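Thu 12 June

Bench microwave, heating trials, continued. Fourth time I've written "continued" and I'm starting to doubt the method more than the appliance.

Plan was simple: one mug, same mug, 126 g of tap water, full power, time it to a set temperature. Four runs before lunch. The spread was wide enough that I wouldn't defend any average taken from it. The Disine thermometer and the Vustton one disagree again, and I don't trust either of them. Whoever wrote in the January notes that they "match well enough" didn't say enough for what.
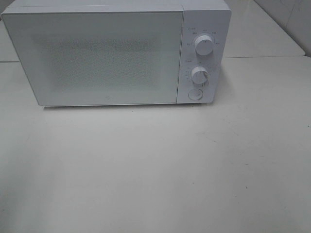

Timing is where I think most of the scatter comes from. We've been setting a short run by hand and writing down the number we meant to set. Two knobs and a flat button in a column, small gray print around the top knob, and a pointer mark that is not very big either. Standing over it, I doubt anyone lands on the same spot twice. From now on: stopwatch on the hum, start to stop, and ignore what the dial claims.

Also not convinced by the door glass as a way of watching for the boil. The mesh is fine and I end up guessing. Strike "first bubbles seen" from the January sheet, or at least put a question mark next to it.

The Prilluvholm handout says to warm the cavity with a throwaway load first. No numbers given. Tried it once, saw a difference smaller than the gap between the two thermometers, so that tells me nothing.

Somebody suggested correcting everything to 2000 ml of water heated on the hot plate as a reference. I don't see what that fixes. A different heater, different vessel, and the same bad thermometers.

To do:
Ice bath check on both thermometers, written down this time.
Ask Vītola if they still have the glass probe.
Repeat the 126 g runs with the mug on a marked spot on the plate. If the spread stays the same I'd drop the whole comparison.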